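**Visit to Stivevier: my report, and questions for those who were there**

**feven_k** wrote:

I promised a report of the open day at Stivevier in June, and I am sorry that it took me so long. We were six people from the club. The drive is 200 km for me, so I started early and I was still the last one in the parking lot.

The program was as follows. First a welcome with coffee, then a talk by Kavinda Begum about how they teach household work to robots, then the demonstration in the hall, then questions. The whole part in the hall took 100 minutes. For me it was the right length, but I know Zlatko has another opinion and he will certainly write it.

The talk was good. Ms. Begum explained that a task like folding a shirt is first done by people, who hold the same type of gripper that the robot will later have. The person does the task many times, in many slightly different ways, and the recordings become the material for training. She said that for one folding task they want more than 200 recordings before they even try it on the machine. I had believed it would be fewer, because the fold itself looks so simple when my mother does it.

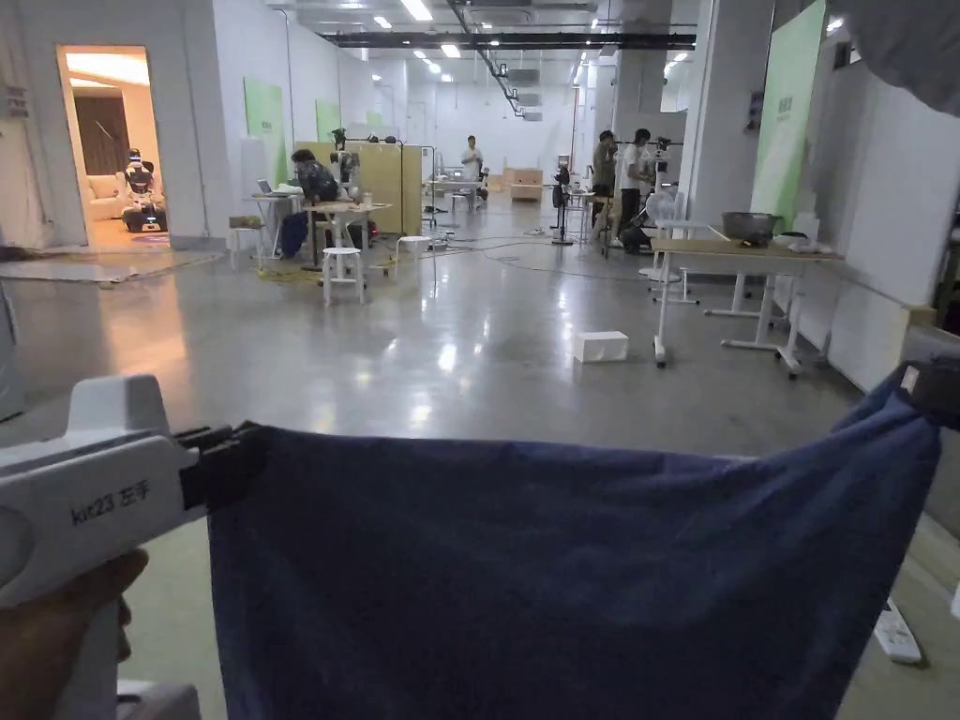 What I wanted to understand from the visit was the question of corners. In our club project we lose the corner of the towel in almost every attempt, and after this everything we do is wrong. So I asked about it directly. The answer was that the person must find the corner in the same manner as the robot would be able to find it, with the camera and the two jaws only, and must not help with a free finger. If you help with a finger, the recording is spoiled, because the robot does not have this finger. I wrote this down and underlined it.

My second question was about tension. If you pull the cloth hard, it hangs in a nice straight line but one side slips out. If you do not pull, you have a deep belly in the middle and the camera sees folds that mean nothing. They prefer the second problem. They said that a slip costs the whole recording and a belly costs only some time.

I have notes of four pages and I can type them if somebody has interest.

---

**zlatkop** wrote:

Thank you Feven, a very correct report. But yes, I have another opinion.

I came for a demonstration of robots. What I got was mostly people doing housework with difficult tools. I understand the reason, Ms. Begum explained it well, but on the invitation was written "see our household robots at work" and I do not think that this is what I saw. The white robot in the room with the sofa did one short program and then the tour moved on. I would have given half of the time to it.

Also I was not convinced by the laundry as a subject. Cloth is the hardest thing one can choose. If they began with dishes or boxes, they could have a product sooner.

---

**kasunb** wrote:

I cannot agree with Zlatko about the laundry. Dishes are rigid, and we know already how to grasp rigid things. A sheet has no fixed shape, so you are forced to solve something new. I would be less interested to drive so far for a box.

About the invitation he has right. It promised too much.

Feven, please type the notes! Did they say something about bed making? I had to leave after the shirts and I missed this station.

---

**feven_k** wrote:

Kasun, yes, the bed was the last station and it was my favorite. The subject there is how to treat a surface that is larger than the reach of the arms. Their method is to fix the far corners first and to forget them, and then to work toward yourself. For the fixing they use small clips. I asked if this is not cheating, and the engineer laughed and said that at home he also uses clips, because his mattress is too thick for his sheets.

The wrinkles are left for the end. Here they are not very strict. A sheet with wrinkles counts as finished if the corners are in place, and they told us that an earlier rule, which asked for a smooth surface, made everybody slow and unhappy.

They also leave ordinary objects on the bed on purpose, for example a remote control, so that the robot learns that a bed is not always empty when you want to make it. I find this a very honest way to test.
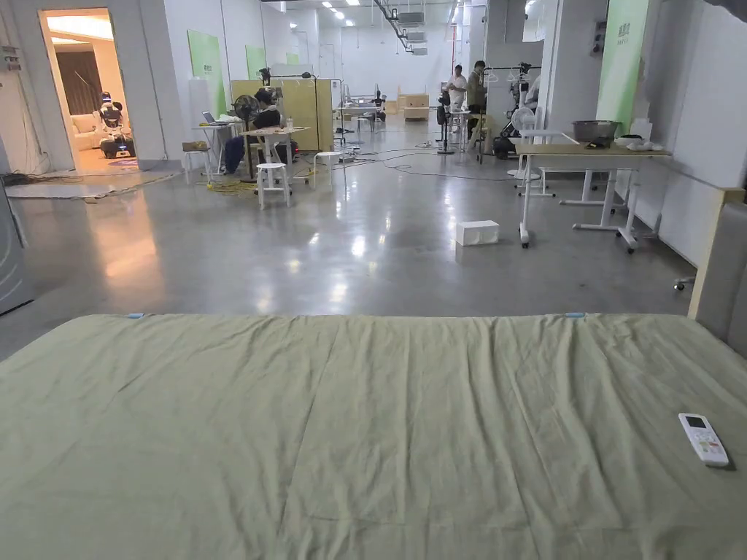
*Feven Kassa, Literen Robotics Club, Visits and Open Days Group*

---

**arturo_c** wrote:

Hello, I am quite new in the club and I was not on the visit. Please excuse a simple question. Is it possible to copy the hand tool at home? I have a printer and an old Zotix controller with two servos, and I would like to try with my own T-shirts before the autumn meeting.

And a second question. Is it allowed to use clips in our competition in Raju? The rules say "no fixtures", but for me a clip is not a fixture.

Arturo Caputo

---

**zlatkop** wrote:

Arturo, welcome. A clip is a fixture. It fixes. Last year we had this same discussion about a magnet.

The hand tool you can copy, but not with the Zotix controller, it is too slow for two jaws in one time. Use it for one hand and learn with a small towel.

---

**kasunb** wrote:

I would not be so sure about the clip. The rules were written for frames and tables with holes. If the robot itself places the clip, it is a tool. If a person places it before the start, then I agree that it is a fixture. We should ask the jury and not decide it here.

The Zotix is fine for two jaws if you send both positions in one message. I have done it. Arturo, write to me and I will send you the code.

---

**feven_k** wrote:

I have asked the jury about the clip, and I will write the answer when I have it. Please let us not make a long war of it, as we did with the magnet.

For Arturo, here is what I learned about the tool itself. I have looked again through my notes and my pictures.
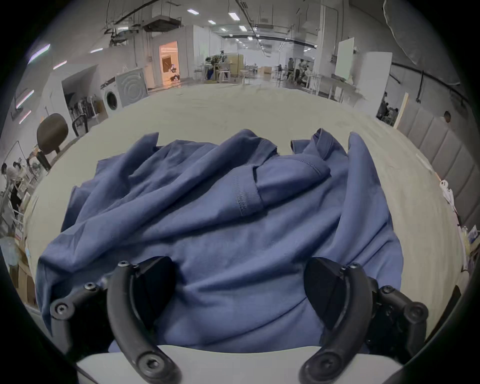

The most important lesson for a home copy is, I think, that the closing force matters less than the shape of what touches the cloth. Our own jaws are two straight plates, and they slide over cotton without taking anything, so we always made the motor stronger, and it did not help. At Stivevier the fingers are curved like hooks and each one ends in a wide black pad in the form of a fan, so the pad can lie on the fabric while the finger comes from the side. I would print the fingers first and attach the pads as separate parts, because you will change them often. The joints are held with normal screws, some with hex heads, so please design your version so that one key opens as much as possible. I do not know what the pads are made of, I forgot to ask this, and I am angry with myself about it.

For practice, a crumpled shirt is better than a flat one. When it is flat you already know where the hem is. When it is in a heap, you must look for the ribbed part at the cuff and decide which layer you are holding, and here we make most of our mistakes.

My advice for the recordings at home:

- Use one shirt until you are bored of it, then change the color.
- Throw the shirt on the table in a new way each time. Do not arrange it.
- Keep the failed attempts in a separate folder. I deleted mine in the spring and I regret it.
- Do not talk to other people while you record. It makes the hands stop in strange places.

---

**arturo_c** wrote:

Thank you all, this is very much help. I will print the fingers this week. Kasun, I sent you a message about the code.

For the pads I have some bicycle tube and some silicone baking mat. Which one would you try?

---

**zlatkop** wrote:

Baking mat. The tube leaves black marks on light cotton, I have a pillowcase to prove it.

Feven, I read your part about the jaws two times and I must say that I did not notice the shape of the pads on the visit. I was waiting for the robot. So perhaps I should have looked better at what was in front of me. I still think that the invitation was wrong.

---

**kasunb** wrote:

I would try the baking mat also, but with the rough side outside.

If there is a second visit, can we ask for 200 seconds more at each station? I am joking, but not completely. At the shirts we had just found a good place to stand when the group was called to continue.

---

**feven_k** wrote:

Update from 13 Jul 2020. The jury has answered: a clip is allowed if the robot takes it from the table and places it without help. A clip that is placed by a person before the start is not allowed. So Kasun was right about the first and Zlatko about the second, and I ask you both to accept it.

I have also written to Ms. Begum with the question about the material of the pads, and with the remark about the invitation, in polite form. The typed notes are in the club folder under "Visits". Page three is hard to follow because I wrote it while walking, so please ask me if something there makes no sense.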